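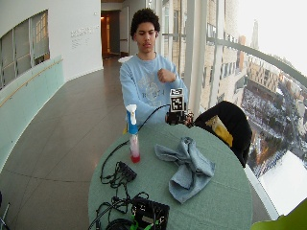
Vesside mantendrá abierta la recogida de envases de Curnside durante el verano

17 de mayo de 2020
Compartir (182) | Comentarios (2) | Imprimir | Enviar por correo

El Ayuntamiento de Vesside ha decidido mantener durante el verano el punto de recogida de envases domésticos del barrio de Curnside, que en principio iba a cerrar a final de mes. El servicio se puso en marcha en marzo, cuando el punto limpio del polígono suspendió la atención al público, y desde entonces ha recibido 2.446 kilos de plástico, según los datos facilitados por el área de Medio Ambiente.

La instalación ocupa una parte del aparcamiento situado junto al mercado. Consta de una caseta de obra, una báscula y varios contenedores de tapa amarilla. Admite botellas y botes de productos de limpieza, garrafas, bandejas de comida y tapones, siempre que lleguen vacíos. No se aceptan aerosoles, pinturas, aceites de motor ni envases que hayan contenido disolvente, que deben guardarse en casa hasta que el punto limpio recupere su horario normal.

El consistorio reconoce que el volumen ha superado sus previsiones. La limpieza a fondo de viviendas y portales ha multiplicado estos meses el consumo de lejía, detergente y limpiasuelos, y los contenedores de la calle se llenaban antes de que pasara el camión. Los vecinos de la parte alta de Curnside presentaron varias quejas por las bolsas acumuladas en las aceras, sobre todo en las calles que bajan hacia el mercado.

De la retirada se encarga la empresa Sirka, adjudicataria también de la limpieza viaria en esa zona. Hasta ahora vaciaba los contenedores una vez por semana y a partir de junio lo hará dos veces. El material se lleva a la planta comarcal, donde se separa por tipos y se prensa. El Ayuntamiento no ha precisado el coste de la ampliación, aunque señala que se cubrirá con la partida prevista para las fiestas del barrio, suspendidas este año.
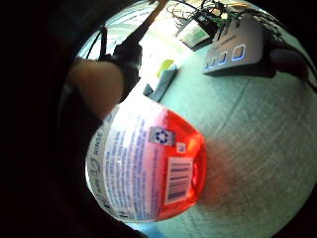

Qué hay que hacer antes de llevar los envases

Los responsables del servicio piden que se vacíen por completo. Un resto de detergente en el fondo no impide el reciclado, pero si el envase se abre al prensarlo ensucia el resto de la bala y obliga a detener la cinta. Basta con escurrirlo boca abajo unos minutos. No hace falta enjuagarlo con agua caliente ni quitar la etiqueta.

Los tapones de rosca pueden dejarse puestos. Los pulverizadores, en cambio, llevan dentro un muelle metálico y se recogen aparte, en un cajón colocado a la entrada de la caseta. Si el cabezal funciona todavía, la recomendación es conservarlo y comprar el producto en formato de recarga.

También se recuerda que no deben mezclarse productos distintos para aprovechar una sola botella. El centro de salud atendió en marzo a varias personas con irritación en los ojos y la garganta por haber juntado lejía y amoniaco. Si se trasvasa un líquido, hay que anotar en el envase nuevo qué contiene y guardarlo fuera del alcance de los niños.

El horario será de nueve a una por las mañanas y de cinco a siete por las tardes, salvo festivos. Se entrará de uno en uno y se ruega llevar las bolsas cerradas.

Los comercios piden más recargas

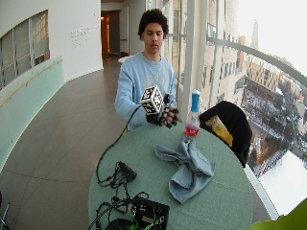 Redacción / Curnside

La asociación de comerciantes del barrio ha aprovechado la prórroga para reclamar ayudas a la venta a granel. Su propuesta consiste en subvencionar los bidones y dosificadores que necesitan las droguerías pequeñas para servir jabón líquido, suavizante y friegasuelos en la botella que traiga el cliente.

La droguería Châu, en la calle del mercado, ofrece ese servicio desde el año pasado y asegura haber rellenado 372 botellas en los cuatro primeros meses de este año. El establecimiento interrumpió la venta a granel durante unas semanas y la ha recuperado con una condición: es el personal de la tienda quien llena el envase, y el cliente espera al otro lado del mostrador.

El Ayuntamiento ha respondido que estudiará la petición junto con las demás medidas de apoyo al pequeño comercio, sin concretar plazos. Las bases de esas ayudas tienen que pasar todavía por el pleno.

Mientras tanto, el punto limpio del polígono continúa cerrado a los particulares. Los muebles y electrodomésticos se recogen a domicilio con cita previa, que puede solicitarse en la oficina municipal de Curnside por teléfono o por correo electrónico.

Imprimir | Enviar por correo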